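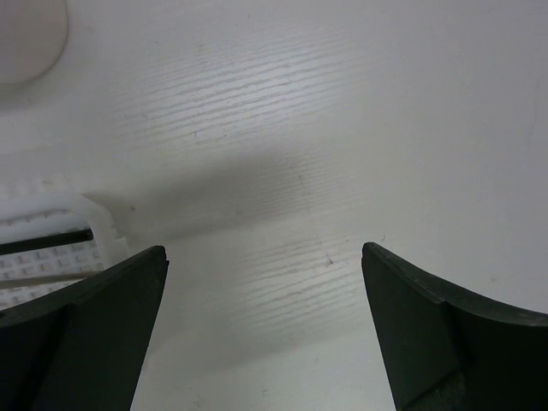 How do you buy a robot?

Not like buying a bike. You can't just pick the shiniest one and ride it home. Grown-ups have to plan for ages first, and do lots of sums.

First question: what's the job? Picking up pencils? Stacking boxes? Stirring soup? Write it down. One job, to start with. A robot that's great at lifting heavy sacks might be hopeless with a thin little stick.

Next, the hand. Robot hands are often called grippers. Lots of them have 2 fingers, that's all, a bit like tongs. Try it yourself! Use just your thumb and one finger. Pick up a pencil. Easy. Now a marble. Now a sheet of paper lying flat on the table... harder, isn't it?

Now the money bit. Say the Skomdale workshop has £3,959 to spend. Sounds like loads. But the arm isn't the only thing on the list. There's the gripper. A good strong table, one that doesn't wobble. Cables. A big red stop button. Spare fingers, becuase fingers get scuffed and worn. Maybe a small camera so the robot can see what it's reaching for.

Spare fingers could cost £18 a pair. Not much! But a new gripper might be up to £300. So you keep some money back. Grown-ups call this a budget, which just means a plan for your money before it's gone.

Then people. Somebody has to learn how to use it, and learning takes time. Time costs money too. Easy to forget that one.

Where does it go? Measure the room. Measure the door as well!! Is there a plug nearby? Can the arm swing round without bumping a shelf?

Last thing, ask for a test. Take your own bits and bobs along to the shop, the real things you want picked up, and watch the robot have a go. Then ask another shop and compare.

Your turn. Plan a robot for your classroom. What job would it do? What kind of hand? Draw it, make a shopping list, add up the prices. Dont forget the spares.

Words to know
Gripper: a robot's hand
Budget: a plan for spending money
Spares: extra parts, kept for later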